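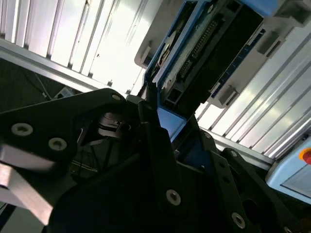 Progress report: working rules for the gripper test cell
Prepared for the Arnix program office, 18 August 2026
Author: Svitlana Kravchuk

Status

The second draft of the cell rules is in use at the Voltevmont site. The first draft, circulated in March, was a single page and left too much to the person on shift. The current one covers access, speed limits near fixtures, tool inspection, stops and record keeping. Two sections are still open and are described under Outstanding.

Work near exposed electronics

Most of the questions from operators have been about close work on modules that are clamped in place with their header pins uncovered. The finger tips of the gripper come very near the casing, and a small error in the approach angle can put a finger on the pins. The rules now say:

Approach along the taught path only. No free jogging once the fingers are inside the module's clearance zone.
Reduced speed applies from the edge of the clearance zone until the fingers have left it again.
The program must name the contact surface. Casing and plates are allowed. Header pins are never a contact surface.
If the module has been moved or reclamped, the path is taught again before the next run.

Paraschiva Chiriac asked for the last rule to cover any change to the clamps, even when the module itself has stayed where it was. We agreed and changed the wording.

Gripper inspection

The gripper is checked at the start of each shift and again after any contact stop. The check covers the screws on the plate and fingers, the linkage, and the brackets. A loose screw takes the tool out of service until it has been tightened and signed off by a second person. In addition, there is a full strip-down every 2000 cycles. Zoia Koval has moved the inspection sheet into Skekside so that a shift cannot be opened without it. Compliance before that change was uneven, mostly at shift handover.

Emergency stop

The stop button must stay clear on all sides and be within reach of whoever is running the cell. Cables, tools and paperwork are not to be hung on or leaned against the control box. Pressing the stop is never treated as a fault by the operator, and the log entry asks only what was running and what was seen. Restart needs a walk-around and a release by the shift lead.

Training

Yaryna Yurchenko ran the induction for the current operators using the second draft. The part on restart took longer than planned and will be split off into its own session. Melina Athanasiadis is writing the short version to be kept at the cell.

Outstanding

Cable routing. The draft says cables must be secured away from moving parts, but gives no fixing distance. We are waiting for a recommendation from Ivanyshyn.
Lighting. Operators want a minimum light level for inspection of dark tooling. We have no measurements yet.

Budget and next period

Spending is within the approved amount and no change is requested. In the next period we will close the two open sections, issue the third draft and run an internal audit against it. We would like the program office to confirm who will receive the audit findings.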